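Plusach Trail 3 Remote Control Truck, Reviewed After a Summer of Use

I bought the Plusach Trail 3 in August for my nephew and ended up driving it more than he did. It's a four-wheel-drive truck with a hard plastic body, oil-filled shocks and a pistol-grip controller. The box comes with 2 battery packs and one USB charger, so you can only charge one pack at a time.

Setup was easy. Put the batteries in the controller, plug the pack into the truck, switch on the truck first and then the controller. The manual from Gemitz, who import it, has these steps the wrong way around. If you follow the manual the lights just blink.

A pack gives me 10 minutes at full speed on short grass, a little longer on pavement. Charging takes 60 minutes. That's slow, and my old Sundaram buggy did better on both counts.

Steering is good. There's a trim dial under the wheel on the controller and I've had to touch it once. The throttle is touchy at the low end and the truck tends to jump when you pull away. In the house I keep it on the slow setting.

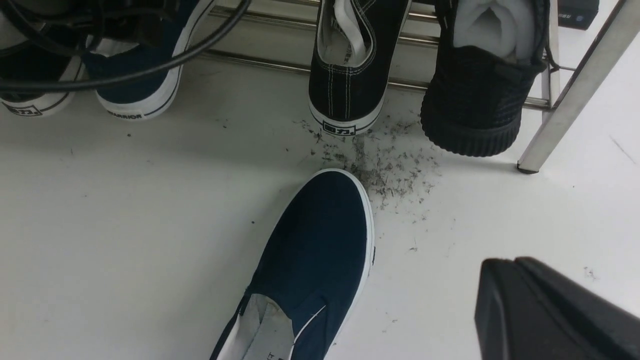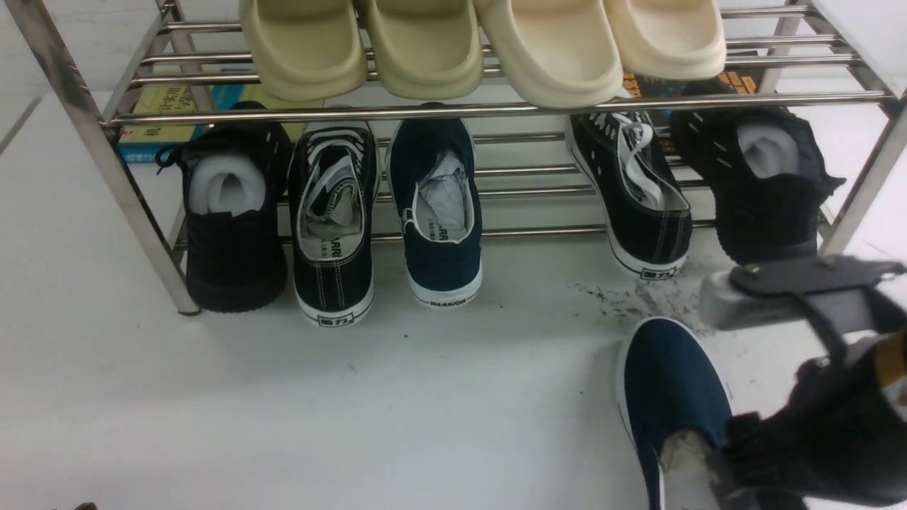

The tires are soft rubber and grip well on dry concrete. On gravel they throw small stones up into the gears, and there's no cover over the rear axle to stop that. I clean it out with an old toothbrush. The front bumper cracked when I ran it into a curb. Ornemari sells a replacement that uses the same screws, and it fits fine, but the black doesn't match.

Range is more than I need. I lost the signal only at the far end of the park, and the truck stopped by itself and didn't run on.

Things I'd change: a second charger in the box, a cover for the gears, and a battery door that doesn't need a screwdriver.

I'd buy it again for a kid of eight or older. For a younger one, get something slower with a softer body.

Updated 2nd February: still running, same motor, one pack now holds less charge than the other.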